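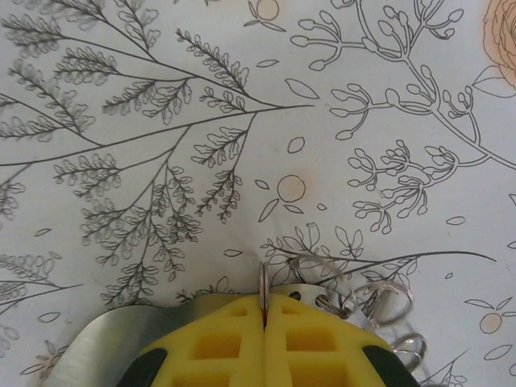

Martim Frade says the strike plate should be moved down before anyone touches the hinges. The handyman from Dodia who looked at the same door says the reverse, and quoted $181 for hinge work. I would like a third opinion before paying for either.

Exterior side door, solid wood, three hinges, Karberg deadbolt. The bolt throws fully with the door open. With the door closed it stops about halfway unless I lift on the knob. The gap along the top is tight at the latch corner and wide at the hinge corner. It got worse in July. The house was built in 2000 and the jamb is original as far as I know.

Posted by sidedoor_mabula

hollowayfix

The Dodia quote addresses the cause. A top gap that narrows toward the latch side means the door has dropped at the latch corner, usually from a loose top hinge. Moving the strike gets the bolt to throw, but the door keeps dropping and you move it again next year.

Remove one short screw at a time from the jamb leaf of the top hinge, starting with the one nearest the stop. Replace it with a 3 inch screw of the same gauge and head, driven through the jamb into the stud. Tighten by hand at the end and check the gap after each turn. Overdriving pulls the jamb out of plumb. If the screw spins, it has missed the stud or gone into the shim space. 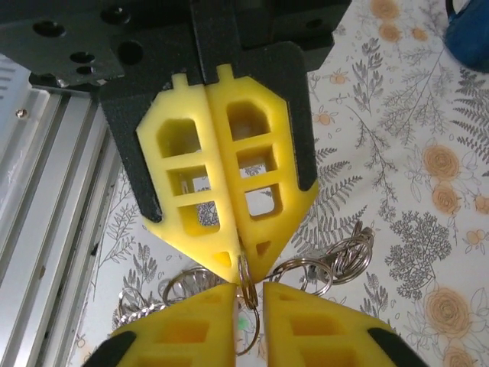 Test the lock with the key as well as the thumbturn once the gap is even. The two can feel different if the tailpiece is slightly out of line, and forcing the key is how keys get twisted. Use a single key on a small metal ring, like the one in the photo above, so the weight of a full bunch does not mask binding in the cylinder. If it turns freely with the door open and drags with it closed, the strike still needs adjustment. Color the end of the bolt with chalk, close the door, throw the bolt and see where the mark lands. Under 1/16 inch off can be filed. Anything more, move the plate.

r_tenney116

Just file the strike. Took me ten minutes on mine, it was the same brand I think.

Vatdale Repair Notes

Filing is acceptable only after the hinge is fixed. Also check that the hole behind the strike is deep enough for a full 1 inch throw. A bolt that stops short in the wood gives the same symptom. Drill it deeper if there is no chalk on the edge of the plate.
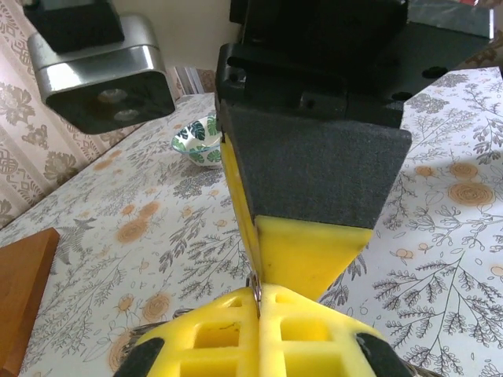 Small silver metal fastener in the gap.

Plug stripped screw holes with glued hardwood dowel and redrill a pilot. Toothpicks do not hold well on a heavy exterior door.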